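Notes for the third session, **Inside the Desktop Tower**. Bring these with you, along with a pencil and the small screwdriver from your kit (the one with the yellow sleeve, please, the others are too long for what we do).

Welcome back, everyone! Last time we spent so long on cables and plugs that we never got a side panel off, and I promised we would start with that today. I have kept the reading short, so there is really no excuse for not having looked at it before you sit down.

## Before you open anything

Shut the machine down properly, pull the power cord from the back, and then press the power button once more and hold it while you breathe in and out. Lay the tower on its side with the removable panel facing up. Touch bare metal on the chassis before you touch a board, and do it again whenever you have been up to fetch a coffee or stretch your legs.

Stultell, who lend us the room, ask that we keep drinks on the windowsill. I would ask the same even if they didn't.

## Finding your way around

I always tell people to begin with the power supply, because it is a big metal box and hard to mistake for anything else. Once you have found that, the rest of the case falls into place around it. Read the label while you are there, warning triangles and all, and **do not open the box itself**, not in this course and not at home either. It can hold a charge long after the cord is out.

The motherboard is the large board that everything else plugs into. Take your time over it. Find:

- the expansion slots, and whatever card is sitting in one
- the memory slots, standing in their rows
- the processor cooler, which on many desktops has a copper heat pipe you can follow with your eye
- the drive cage, usually a sheet-metal affair with holes punched in it for air

Colored plastic on a latch or tab is often the maker's way of saying "you may move this one." Look for those before you reach for the screwdriver. Older machines from Drurton and Gisler are less helpful about it, and if you are given one of those, call me over and we'll work out the catches together.

## Practice task

Allow 20 minutes. Draw the inside of your tower as a simple floor plan, labeling the parts as you go, and then swap plans with your neighbor and see if you can find your way around their machine from the drawing alone. Neatness doesn't matter in the least (mine looks like a map of a campsite).

After that we take out one memory module and put it back. Open the clips, lift it straight up by its edges, and look for the notch in the row of contacts. It only goes in one way round, and pushing harder will not change its mind! The remaining 60 minutes are for the graphics card and for your questions.

For next time, please read the Trerkasora booklet as far as the chapter on drives, and bring your floor plan back.

Corina Zürcher
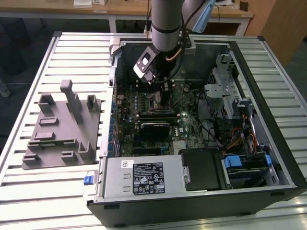
*Page last changed: September, 3:20 p.m.*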